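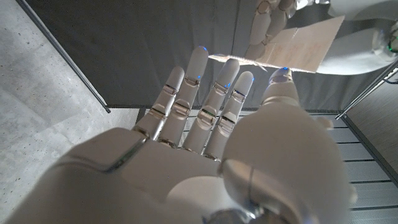

Tema 4. La articulación como problema de diseño

Apuntes de Historia del Diseño Industrial, Escuela Moroner

Empezamos por fin con las bisagras, ¡uno de mis temas favoritos del curso! Una bisagra parece poca cosa hasta que intentas dibujarla: hay que decidir dónde está el eje, cuánto gira cada hoja y qué pasa con la rendija cuando la pieza se cierra.

El caso que vamos a seguir es el biombo Diller, fabricado en Wedport. La primera versión llevaba 12 bisagras de latón a la vista y pesaba tanto que casi siempre se quedaba en un rincón. La segunda escondía el eje dentro del canto — una idea preciosa, y carísima de producir — y solo se hicieron 700 unidades. Fijaos en cómo cambia el plegado: en la primera las hojas giran hacia un solo lado, en la segunda hacia los dos.

Conceptos para repasar: eje, holgura, tope, hoja fija y hoja móvil.

Lectura: el capítulo 10 del manual Rezende (signatura 2614 en la biblioteca). Es denso, pero las láminas son una maravilla.

Para la próxima clase, traed dibujada a mano una bisagra de vuestra casa, abierta y cerrada, con el eje marcado en rojo.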